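Sorting by color, and other things I was sold

I have now read the same piece of advice in three library books and on the back of a storage bin, so I suppose it counts as common knowledge. Sort the toy bricks by color. One bin per color, bins in a row, child puts green in green and yellow in yellow, and everyone sits down to dinner on time.

I have doubts. I've had them since October, when we tipped out the big tub in the hall closet and my brother-in-law, who enjoys this kind of thing, counted what was in it. 2,318 pieces. That included the chunky preschool ones, the regular ones, and a bag of wheels from a Zetik set that we no longer have any other part of.

The color people never say what happens when the bins themselves are colored. It sounds like a help. Green bin, green bricks, even a toddler could do it. But bins come in the colors the store has, and bricks come in the colors the box has, and the two lists don't match. Buy two green bins and a yellow one and your blue bricks have to live somewhere. They go in a green bin. Now the green bin means blue, and you are explaining that to a four-year-old.

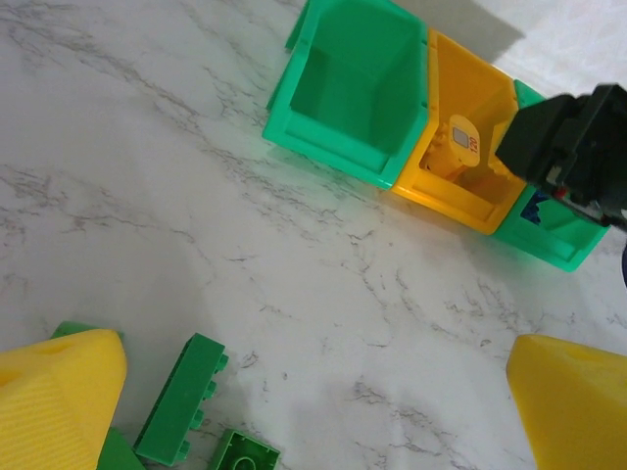
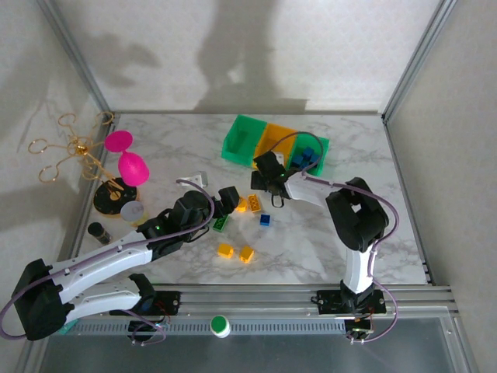
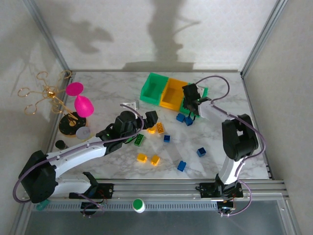

Photos: Botond Fodor

Look at the right-hand green bin in the second one. Dark blue bricks, a whole cluster of them. I don't blame anybody, I'd have done the same. Blue has to go someplace. I'm only saying that the color of the bin has stopped doing any work at that point, and you could have bought three gray ones for less.

The first picture has my other complaint in it, down in the bottom corner. There is a big yellow foam block with a sloped shape, and not far from it a long green toy brick. Under the color system that foam thing is "yellow" and goes in with the little yellow bricks. Has anybody tried that? One foam block takes up the room of a whole handful of bricks, and then a kid digs for the small stuff and it all comes out on the floor anyway. Size matters far more than color when you're the one putting the lid on.

I will give the row of bins this much. Low, open, wide at the top, side by side on a bare surface: that part works. A child can see in. We had the Kinena drawers for a year (the tall unit, seven drawers, $300 if you can believe it) and they looked wonderful in the hallway. Our daughter opened the top drawer and the bottom drawer. The ones in between could have held gold coins. The Flimley bags, the kind with the drawstring that turn into a play mat, lasted until the string went into the vacuum.

What we do now is less pretty. Small bricks in one open bin, all colors. Big and squashy things in another. The third is for whatever isn't a brick, meaning animals, wheels, the one sock. Cleanup takes one song, sometimes two if she argues. When she wants a yellow piece she stirs until she finds one, and the stirring seems to be half the fun for her. I was told this would frustrate her. So far the only person frustrated by it is me, at six in the morning, listening through the wall.

Somebody will write in to say their kids sort by color happily and have since they were two. Good. Mine did it too, for one afternoon, with 476 pieces laid out in stripes across the rug, and I took a picture and sent it to my mother. By bath time it was a zoo for plastic horses.

I still have the labels, by the way. They came in a Hashemi starter pack, little round stickers with a color name on each, and if you want them they're yours. There are two that say "green." I never did find the one for blue.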